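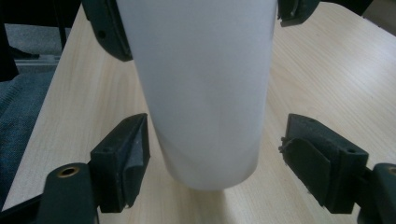
Skotis Materials Office

Jirnow Curbside Rules, version 2
Last updated 7/14/20

Summary
Jirnow Curbside Rules is a table of the written instructions that local governments give to households on sorting recyclable packaging. It covers 152 towns and counties. Each row holds one instruction as published, the place that issued it, the type of packaging it refers to, and a code for the outcome: accepted, refused, drop-off only, or not stated.

Contents
rules.csv – the main table, nearly 1,000 rows
places.csv – one row for each town or county, with a population band and type of collection
codes.txt – the packaging and outcome codes, with short definitions
changes.txt – differences from version 1

Source and collection
Instructions were copied from printed leaflets and public web pages between February and the date of this release. Where a leaflet and a web page disagreed, both were entered and the field "conflict" was set to 1. Spelling was left as found. Phone advice was not used.

Coding
Two readers coded every row separately. Rows on which they differed were settled by a third reader, and the original codes remain in the columns code_a and code_b. Most differences concerned packaging made of more than one material, in particular paperboard tubes with plastic or metal ends. Version 1 placed these under "paper, other." Version 2 gives them their own code, P7.
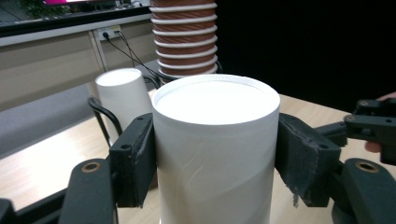

Wainwright wrote after the first release that P7 would still be too broad, as several counties accept a tube once the ends are taken off and refuse it otherwise, and a single outcome code hides this. The Office agrees in part. A column named "condition" has been added, and it records the wording of any such requirement. The outcome code itself is unchanged, so that results from the two versions can be compared.

Known limits
Small rural places are underrepresented. Only 44 of the places listed have populations below the lowest band limit.
The table records what households are told. It does not record what sorting plants do with the material.
Plastics are coded by resin number only where the source gives one. "Tubs and pots" without a number is coded L0.
Instructions in languages other than English were left out of both versions.

Use
The files may be copied and changed for any purpose with credit to the Skotis Materials Office. They should not be used as advice to residents – local rules change often, and several places have already issued new leaflets.

Corrections
Please send the row number, the proposed change, and a copy of the source page. Corrections without a source are held until one is found.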